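Subject: Re: [mostcombe-play] Sorting the foam letters onto plates

On the evening of the January meet-up, the list received:

> We've got almost 80 foam letters left over from the Benia sets and I'd like to put them out as a sorting table. Three plates, a heap in the middle, and the children put each letter where it belongs. It costs nothing, it packs flat, and they learn their alphabet while they're at it. Can we agree on this for the spring? The Toom hall has said yes to the big table.

I'm happy with the first half of that and not at all sure about the second.

Sorting is fine. Small hands like picking things up and putting them somewhere else. But "where it belongs" is doing a lot of work in your message. Belongs by what? If it's colour, then they're learning colours, and the letters could just as well be buttons. If it's by sound, a three-year-old can't do it without an adult sitting there the whole session, and we're short of those already.

I had another look at the table picture in the Kivix folder before writing this, and I can't work out the rule from it.
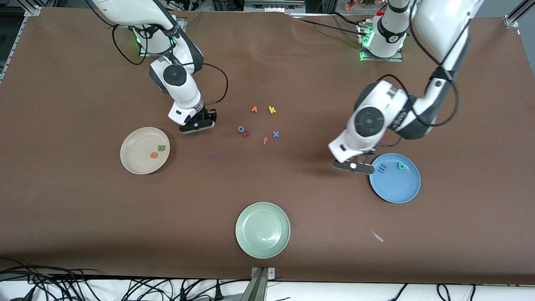
*Letters on the beige and blue plates, nothing yet on the pale green one.*

There's a green letter on the beige plate with an orange one, and another green on the blue plate next to a dark blue "m". So it isn't colour. The one on the blue plate with the "m" is a "b", and if somebody can tell me what those two share that the beige pair doesn't, I'll withdraw the complaint. I'm not certain what the beige pair are, mind you. I'd say "u" and "e", but the green one would pass for an "n" if you came at it from the other side of the table, and children do come at it from the other side.

Six in the middle seems a sensible number to me. Please don't tip out the whole bag.

What I'd agree to:

- 4 sessions as a trial, then we talk again
- one rule per session, said out loud at the start
- leave out the letters that turn into other letters when you flip them

I wouldn't buy the 100-piece top-up either until we've seen whether they play with what we have.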